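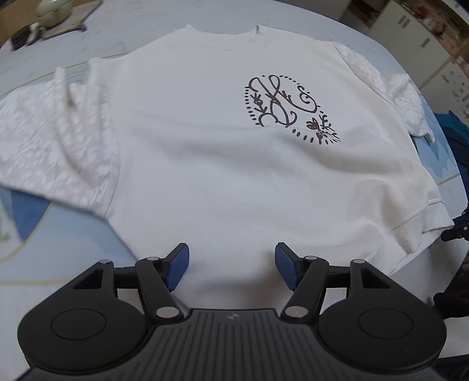 Ticket: Sleeve-first folds fail on white garments
Project: Cenomano (garment folding from hand-held demonstrations)
Site: Altthorpe
Status: Resolved, one item left open
Opened: 2018-08-19

Summary
The folding policy does well on T-shirts and plain jumpers but misses the first sleeve grasp on white tops far too often. The worst garment is the white sweatshirt with the raised floral fabric on the sleeves and the dark monogram on the chest. The jaws close above the cloth or a little inboard of the sleeve, and the fold then starts from nothing.

Set-up
Training data comes from the hand-held gripper with the blue pads. The policy sees only the wide camera view from the gripper, with no depth. Training set for this run was 946 demonstrations, all garments mixed. Each test is 40 attempts per garment, laid out flat and face up by hand, with the same start height every time.

Steps to reproduce
1. Load the July checkpoint.
2. Lay the sweatshirt out face up, collar away from the gripper, sleeves out to the sides.
3. Run the sleeve-first fold.
4. Watch the height at which the jaws begin to close.

Expected: pads touch the cloth, close, lift the sleeve.
Got: 13 clean grasps out of 40. The plain jumper under the same settings misses so rarely that I stopped worrying about it.

Log

Entry 1
Checked the boring things first. Pads clean, pivot pins tight, jaw width reads the same open and closed as it did when the rig was set up. Swapped to the spare gripper and got the same pattern of misses. Not a hardware fault as far as I can tell.

Entry 2
Suspected lighting. White cloth on a pale blue and white table doesn't give the camera a lot to go on, so I dropped the exposure one step and then two. Slightly better at one step, worse at two. Put it back to one step and left it there for everything below.

Entry 3
Tried the same sweatshirt with the sleeves tucked under and asked for a hem grasp only. Lovely! It went for the ribbed hem band nearly every time and the height was right. So the policy can judge height on this garment perfectly well when it has an edge with strong lines in it. The trouble is in the sleeves.

Entry 4
Plotted where the gripper was heading just before each miss. I'd expected a scatter and got a neat drift towards the chest print. The print is the darkest thing on the garment by a long way, and most of our printed T-shirts were demonstrated with a first grasp close to the print. My guess is that the policy learned "find the dark patch, then go a bit sideways" and called it a sleeve. I was rather pleased to see this, as it is something we can test.

Entry 5
Covered the print with a square of white cotton and ran the 40 again. The drift went away. Height errors stayed, though, so there are two faults here and I had been treating them as one. Splitting them from now on: (a) sideways drift, (b) closing too high.

Entry 6
For (a), retrained with the chest area randomly blanked or recoloured in the training images. Nothing else changed. The drift is gone with the print uncovered, and the plain garments did not get any worse. This is the cheapest fix we have had on Cenomano and I'd like it switched on by default.

Entry 7
For (b), went back through the demonstrations and found hardly any textured sleeves. Recorded 100 new ones on lace, cable knit and quilted sleeves, some laid smooth and some left with soft folds. Asked the demonstrators to pause for a moment with the pads just off the cloth before closing – that short pause seems to give the policy a much clearer idea of when contact is coming.

Entry 8
Retrained with both changes and ran the full test on the white sweatshirt. 40 out of 40 on the first sleeve grasp. I ran it again with the garment turned a quarter turn because I didn't believe it, and it still reached for the right place. Really happy with this one.

Entry 9
Tried to find out how much of the gain came from the pause and how much from the new fabrics. Removed the paused frames and kept the rest: closing height got worse again, but stayed better than the July checkpoint. Both matter, then, and I can't put a fair split on it from one training run each.

Resolution
Chest blanking merged. Textured sleeve demonstrations added to the main set. The pause is now in the recording notes for all garments.

Still open
A sleeve that is partly folded back on itself still gets picked up by the top layer only, and the fold comes out lopsided. It happens on dark garments too, so it needs its own ticket. Next test is a few paused demonstrations on folded-back sleeves with the gripper coming in from the cuff end. Please add results here until the new ticket exists, with the checkpoint name and the exposure setting.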